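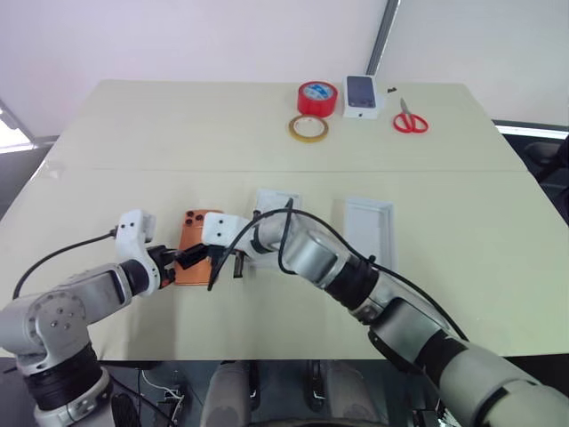 Fig. 1. Packing table with phone case, trays, tape and scissors.

Home | Course Outline | Handouts | Contact

Handout 4: Packing Small Accessories
Instructor: Yolanda Escobar

Read this before Wednesday's bench session. It covers phone cases and other light items that go out in a tray.

Setting up the table
Keep the middle of the table clear for the item and its tray. Tape and scissors go toward the back, where you can reach them without dragging a sleeve over the work. Fig. 1 has two rolls of tape at the back, one red and one yellowish and see-through. In this course red tape marks a returned item. Clear tape is for closing.

Checking the case
Hold the case upright by its edges. Find the camera cutout first and match it to the model on the order sheet. The orange case in Fig. 1 has a cutout for a triple camera, so it would fail against an order for a two-camera phone. Then check:
- corners for splits
- the inside face for dust or scratches
- button openings for leftover plastic

Put rejects in the return bin with the order number on a strip of red tape.

Packing
1. Set an open tray in front of you, long side toward you.
2. Lay the case in it face down.
3. Add the paper insert.
4. Close with one strip of clear tape, 40 mm long.

Practice run
The Maluleke order is for 400 cases. Each pair will pack 10 and swap with another pair for checking. Write down the reason for every reject. "Bad" is not a reason.

Bring your order sheet from Handout 3. Spare copies are in the rack by the door.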